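The year I finally learned to drink enough water 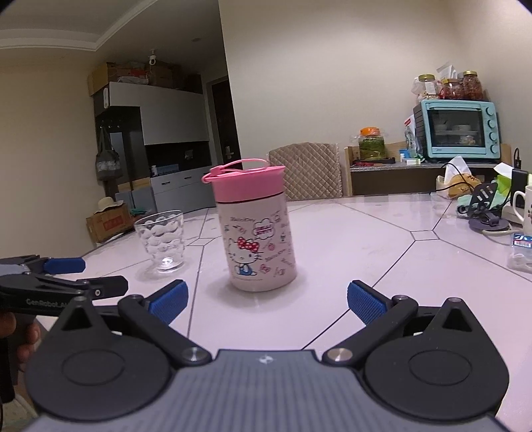 I should start by saying I've never been a water person. I grew up on cordial so strong it stained the benchtop, then moved straight on to tea, and I got to my forties thinking that a mug of English Breakfast at seven and another at ten more or less had me covered. Then I spent most of last October with a headache that sat behind my left eye like a lodger, and the GP asked me how much plain water I was having. I said "some". She waited. I said "with tablets".

So that's where this started! I'm not going to tell you how many litres you need, because I've read so many different numbers that I've given up, and also it depends on your size and whether you're out mowing in thirty-five degrees. What I can tell you is what worked for a person who doesn't get thirsty until she's already cranky.

First attempt was an app. It was called Plineck and it pinged me with a little droplet that got sadder and sadder as the day went on. I lasted a week and a half. It went off during a funeral (on vibrate, thank goodness, but the pew carried it beautifully) and that was the end of Plineck.

Second attempt was the big bottle. You know the ones, with the times printed down the side and "keep going!" at two o'clock. Mine was a Valtau and it weighed as much as a toddler when it was full. I knocked it over on my desk at work the first morning and drowned a stapler and 20 name badges for the induction day. My manager, Anathi Nel, was very good about it. She helped me lay the badges along the windowsill to dry and then went and found me a mug with a handle. I took the Valtau home and it's now what I use to water the ferns.

Then I did the thing I should've done at the beginning and went back to plain old 500 mL at a time. One when I get up, before the kettle (this was HARD, I won't lie). One mid-morning, one with lunch, one when I get in the door, and whatever I feel like in the evening, bearing in mind that I'm at an age where whatever I feel like in the evening comes back to haunt me at 3 am.

The getting-up one was the sticking point for weeks. What fixed it was filling it the night before and leaving it on the bench next to the teabags, so I have to move it to get to them. Embarrassingly simple. I also stopped putting it in the fridge, as I can't face anything icy at that hour. Room temperature with a squeeze of lemon off our tree, lovely.

And a straw! I was a straw snob for years and I take it all back. I drink nearly twice as much with a straw without noticing, especially when I'm doing invoices. Get the little brush that goes with it though, and do use it. I left one in a gym bag over the long weekend and I'd rather not talk about what was growing in there. Bicarb and hot water sorted the smell in the end, but that straw went in the bin.

My neighbour Ernő Bognár thinks the whole business is mad. He's 67, walks up the hill every morning and lives on soda water and black coffee as far as I can tell. He did give me a good tip, which is cucumber peel in the jug, the bit you'd chuck anyway. Leave it an hour. It tastes like a fancy hotel foyer.

The headaches? Mostly gone. I've also had my glasses changed so I can't give the water all the credit, and my sister reckons it was the glasses all along. She may be right. My skin looks exactly the same, in case you were hoping.

I'm trying the jug with mint next, if the possums leave me any. If you've got a flavour that isn't lemon or cucumber, pop it in the comments, and please don't say rosemary. I've tried rosemary and it was like drinking a roast.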